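Brakby repair evening moves to the long table

The monthly repair evening in Brakby has a new home, which is to say it has moved 30 steps down the corridor. From September the fixers will work in the back room of the Totska building, where the furniture is bigger and the coffee machine is, regrettably, farther away.

Dörte Lenz, who has run the evenings for four years, had been asking for a proper work surface for most of them. The old setup was a pair of card tables that leaned toward each other like tired relatives. One of them gave way under a sewing machine last winter. The sewing machine was fine and went home with its owner. The card table is still waiting for somebody to repair it.
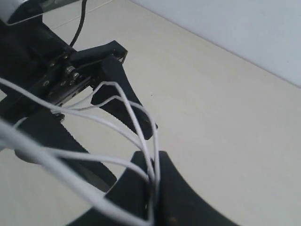
Page last changed: 2/4/23

The pale beige tabletop was chosen on practical grounds. Small screws show up well against a light color, and small screws are what the group loses most. Henrike Wiegand, who keeps the parts drawers in order, wanted dark green and was outvoted. She has taken it well — she has mentioned it at only two meetings.

There are 17 places to book each evening, up from nine. Toasters, lamps, radios and bicycles are welcome. Microwaves are not, and neither is anything that still has soup in it. Visitors are asked to stay with their item while it is being worked on and to hold the flashlight when told.

Booking is at the front desk or by phone. Anyone who left a blue kettle behind at the last session should collect it soon, as Lenz has started using it.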